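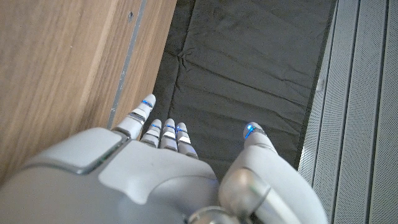
Open day prep and visit notes, September

Palladitz hand on the bench from 9 a.m. Mirsad Dervishi did the setup and most of the talking, I kept the notes and handled the stop button. The visitors were the group from Arkholm, over 12 people, which is more than fits between the bench and the door. Next time split them before they come in.

What we planned to show:

1. Power up, hand open, lights come on.
2. Slow approach over the dark fabric, long finger on the side by the wood.
3. Close and open, thumb against the short fingers.
4. Questions.

The approach speed was set to the slow profile. Mirsad wanted it one step faster so people wouldn't get bored. We left it slow. It looks fine slow, and the people in back had time to find a place to stand.

Blue lights: everybody asks about them. We have them set to come on when the hand is enabled, and they stay on until it is disabled. We should put that on the card. Had to explain it 4 times before lunch. The bands on the fingers show up well from the side, but the one at the thumb tip is much brighter than the rest. Ask Kvaran if the brightness can be set per digit. I looked in the settings and only found one value for the whole hand.

Fabric: dark gray, wrinkled, with the pinched fold toward the upper left. Mirsad likes it because the pale fingers stand out against it.

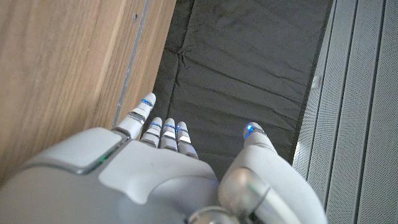
The approach was run 3 times for the first half of the group and 4 for the second, who came in late from the Sarari talk. Same program for both. Between the two I had Mirsad check the wrist cable and the mounting screws. Cable fine, one screw a quarter turn loose, tightened. Add the screws to the morning checklist.

Questions worth keeping:

Can it feel the cloth? Told them we are reading motor current only on this setup, so it knows when a finger is loaded but not what it is touching. One of the Arkholm people works with fingertip pads and offered to send us a data sheet. Mirsad has the address.

Why is the one finger straighter than the others? We send the short three a bit of curl in the ready pose and leave the long one extended. Old habit from the pointing demo. Could change it.

How long does it run? Didn't have a good answer. We have never run it a full day. Should log hours from now on.

To fix before the next visit:

- Card with the basics, including the lights.
- Mark a line on the floor for visitors. They drift toward the metal panel side and end up next to the controller.
- Second stop button on the far side of the bench.
- Move the Sarari talk or move us, so the halves don't overlap.

Powered down at 3:40 p.m. Program saved under the open day folder, ready pose unchanged. Mirsad is writing to Kvaran about the lights.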